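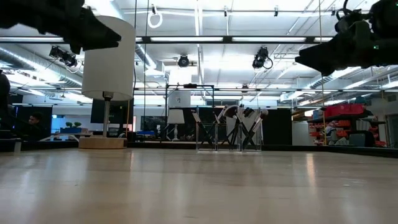

Plultwood, the furniture finish maker from Nallby, will bring its new table oil to stores in August. The oil is called Carmont Clear and is made for light wooden tabletops in homes and small cafes. It gives a glossy surface where the light of a large lamp can reflect, and the plank seams stay faintly visible under it. One can covers a table for six people with two coats.

The company tested 22 recipes before it chose the final one. "Our customers asked us for a shine that does not feel like plastic," says Rukhsana Sethi, head of product at Plultwood. "We needed a long time for this, and I am glad that we did not hurry."

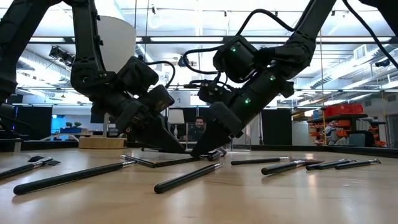
The first delivery of 618 cans goes to the Aguirre stores, which have sold the products of Plultwood for many years. The price is $26 for one can. A matte version is planned for next spring.

Stores that wish to order samples can write to the sales office in Nallby. Samples are free of charge for registered dealers. 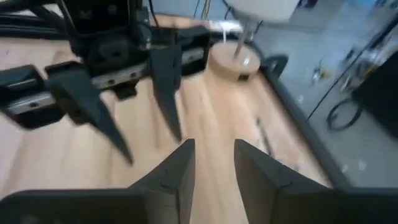 Light wooden tabletop with visible planks.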